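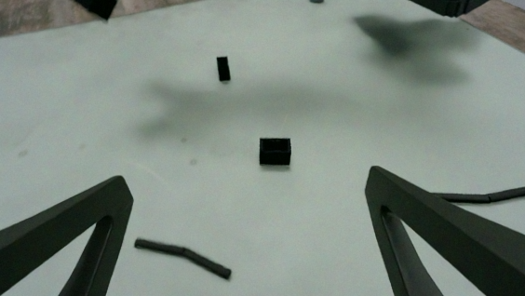 Simulated wrist view in the Marosar environment, with the two gripper fingers either side of an open-topped black box.

Dituvel is a method for training robot arms to handle objects on a table using demonstrations recorded in simulation. It belongs to the family of imitation learning methods, in which a control policy is fitted to examples of a task being carried out. The method is distinguished by the way it pairs a view from the wrist of the robot with a wider view of the room, and by its use of a consistency term that penalises the policy when the two views lead to different actions.

Background

Policies trained on a single fixed camera tend to perform well while the workspace is in full view and poorly once the arm comes between the camera and the object. A wrist camera removes much of this difficulty, as it travels with the gripper and keeps the fingers in sight. It has a narrow field, however, and an object that lies outside it cannot be located from that view alone. Earlier work usually joined the two sources at the input of the network. The authors of Dituvel observed that a policy trained in this way often came to depend on one view and made little use of the other.

Method

Dituvel trains a separate encoder for each view. Each encoder is required to predict the next short sequence of actions independently, and a third predictor combines them. The training loss is the sum of the errors of all three predictors, together with the consistency term, which is applied only where both views contain the target object. The simulator supplies this information directly, so no labelling by hand is needed.

At run time the combined predictor controls the arm. If the two single-view predictions differ by more than a set threshold, the arm slows down and the prediction is repeated on the following image. This step is known in the literature on the method as the Moldovan check, after the laboratory in which it was first used.

Simulated environment

Demonstrations are collected in Marosar, a simulated room built for table-top manipulation. The arms work above a pale table on which boxes, blocks, bars and a tray can be laid out. The room also contains items that play no part in any task, among them notices, posters and a whiteboard with writing on it. These were included so that the wide-view encoder would be exposed to a busy background during training.
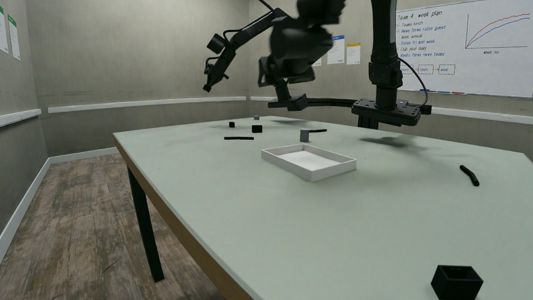 Shadows are rendered with soft edges, and their position depends on the lighting chosen for each episode. The layout of the objects is drawn afresh at the start of every episode. Many of the objects are dark and plain, a deliberate choice intended to prevent the policy from telling them apart by colour and to make shape the more useful cue.

Results

The principal evaluation used 245 demonstrations for training and 60 test episodes, none of which repeated a layout seen in training. The policy was required to grasp a named object and place it in an open container. Dituvel completed more test episodes than a baseline that joined the views at the input, and the difference was greatest in episodes where the arm blocked the wide view. In layouts with nothing blocking either view, the two methods performed alike.

When the consistency term was removed, performance fell to a level close to that of the baseline. Removing the Moldovan check had a smaller effect on completion but led to more collisions with neighbouring objects.

Limitations

The method assumes that the position of the wrist camera relative to the gripper is known and does not change. Thin objects lying flat remain difficult, particularly where a shadow falls across them, and flexible objects were left out of the principal evaluation. The published results concern simulation only, and transfer to physical arms has not been reported.

Related methods

Fukau, a later variant, replaces the fixed threshold of the check with one learned during training. It uses the same 2 encoders and can be trained on the same demonstrations.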